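3.2 Counting Small Parts by Hand

I'll start with a confession. When I took on this part of the study I thought counting was the easy bit, the part you hand to whoever is free that afternoon. Then I sat in the Wirkport stockroom for most of September with a clipboard on my knee, and I changed my mind pretty fast.

The task sounds like nothing. A clerk gets a batch of small parts, counts them, writes the number on a slip and passes the batch along. We ran 100 batches with the parts spread out on a table and another 100 with the parts left in a heap, and the same 30 clerks worked through both sets (bless them, they were very patient with me). Nobody was told which layout we expected to do better. To be fair, I didn't have a strong hunch myself, though Ailbhe Ó Conaill did, and she wrote hers down and sealed it in an envelope before we began.

What I noticed first was how much people touch things while they count. Some clerks push each piece to one side with a fingertip. Some count in pairs under their breath. One man at the Rellia site tapped the table for every piece and never moved a single one, and he was quick too! Kılıçarslan calls these habits "pacing moves" and treats them as a kind of memory aid, and I've kept that name here, though I think it undersells them a little. When a clerk was interrupted – a phone, a delivery, me asking a silly question – the ones who had been moving pieces usually picked up where they left off. The others mostly started over.

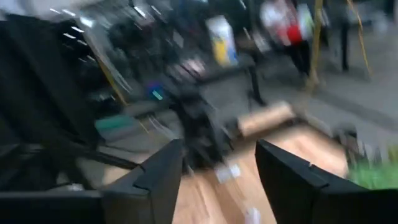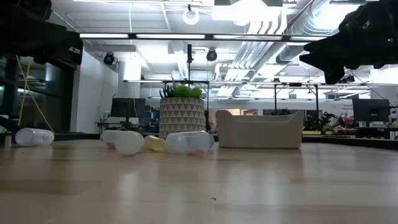 Figure 4. Small pieces lying on a wooden surface.

Pale parts gave us the most trouble. Clerks told me again and again that two white pieces lying against each other "look like one thing until you stare." Halves were worse, and I should have seen that coming. If a part comes in two halves, is a loose half one item or part of one? Our instruction sheet said to count every separate piece, but plenty of people went with their gut and mentally closed the halves up into wholes. I found this out from the margins of the slips, where a few of them had helpfully written things like "4 if you count tops." We rewrote the sheet after that and threw out the slips from the first week, so none of them are in the totals below.

I also want to say something about tiredness. We capped each sitting at 1000 parts, a limit borrowed from the Festalari protocol, and I had assumed it was on the cautious side. It wasn't. Past the halfway point the talking stopped, the pacing moves got smaller, and people began leaning in closer to the table. A short break fixed most of this. Coffee seemed to help as well, but we didn't control for coffee, so I'll leave it there and turn to the error rates for each layout in Section 3.3.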